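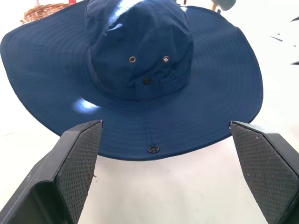
Iltamau Headwear Set, soft hats subset

Contents
Records for 154 fabric hats with brims: bucket hats, sun hats, rain hats. Caps and knit hats are in a separate subset. One row per hat in hats.csv, one row per measurement in measures.csv (600 rows).

Fields
item_id: four digits, never reused
color: plain name (navy, tan, olive)
crown_height: mm, taken at the front seam, hat resting on its brim
brim_width: mm, front and side
brim_stitching: none, concentric, radial
vents: none, grommet, mesh
strap_hole: yes, no
closure: snap, button, toggle, none, unclear
source: Brellard, Zilano, other

Notes
Use "unclear" for closure when a round fastener can't be opened without force. Grommets meant for a chin strap go under strap_hole, never under vents. A wavy brim is measured flat under a ruler; repeat readings differ by about 2 mm. Crowns are not stuffed or steamed before measuring.

Known problems
Zilano rows from April have brim_width at the front only. Navy and black were merged in the first release and split again in version 2.

Maintainer: Muchen Feng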